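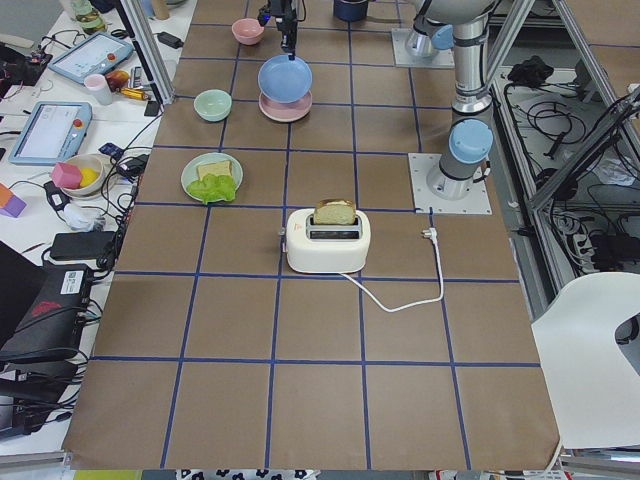
3.2 Changes in the work of cell attendants

Before the two-arm cell was brought in, breakfast trays at the Peststead kitchen were put together by hand. One person made the sandwiches and another set out the plates and bowls. The attendants we interviewed described the old job as fast and repetitive, but also as social, and several said they missed the talk more than the task.

With the Flotater controller in place, the job became one of preparing and watching. Attendants now spend the first part of a shift on layout. The work surface is marked off with dark blue tape, and each dish is given a starting square in the day's plan. Sumathi Pai, who had worked on the hand line, told us that she "used to think about the food and now thinks about the squares." She did not mean this as a complaint. Others did. One attendant said that moving a bowl a little to the left had never mattered before, and that being corrected by a screen was tiring.

Stops were the main source of strain. Over the study period we logged 268 stops in 500 tray cycles. Most were short and were cleared by the attendant alone, usually by shifting a dish and restarting from the pendant. Venkatesh Poojary, the shift lead, kept his own notebook of stops through August, and his entries agree with our log except for 2 cases that he had put down as planned pauses.

Figure 4 shows the table during a sandwich task. The left gripper is over the green plate with the bread and lettuce, while the right gripper is open above the pink bowl. Attendants said that moments like this one, with both arms low over the dishes, were the hardest to judge – they could not always tell which arm would move next.

Figure 4. Both arms over the taped work surface, with plates, bowls and toaster set out.

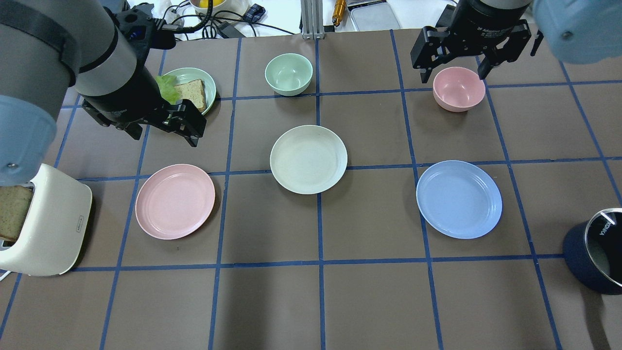
3.3 Training and pay

Attendants were given two days of training by Prusent, the installer. Pay grades were left as they had been on the hand line. Saranya Ramasamy, who represented the kitchen staff in the talks, argued that clearing stops was skilled work and should be graded that way. The matter was still open when our visits ended.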